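Peel, Slice, Sort: Getting Produce Ready on a Plain White Counter
Project report by Baltazar Arriaga 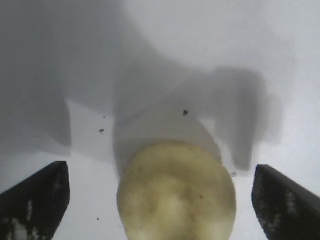

So my project was about kitchen prep, and mostly about potatoes. I wanted to know how much of a potato you lose between the bag and the pot, and whether the way you peel it makes a real difference. My grandmother swears by a paring knife and my roommate uses a swivel peeler, so I had both camps covered at home!

I did all the weighing in July on a borrowed kitchen scale. My first test potato was 200 grams with the skin on. With the paring knife I got it down to 149 grams, and I was pretty embarrassed – that's a lot of potato in the compost. Then I found two bad spots, dug them out, and landed at 136. Ouch.

The peeler did better every time, though I was slower with it than I expected (I'm left-handed and the one I bought at Prargate really isn't made for that). I ran 4 rounds with each tool and wrote everything down in a notebook that now smells like dirt.

One thing I'd change is the browning part. I left cut pieces out and tried to judge the color by eye, and the light in the kitchen kept shifting all afternoon – so my notes say stuff like "kind of tan?" and I can't do much with that. Next time I'd use a color card and keep the blinds shut.

Recent projects
Keeping Herbs Fresh in the Dretdale Dorms
Kováčik Dumplings, Three Ways
Zudby Market Price Survey
Does Salted Water Boil Slower?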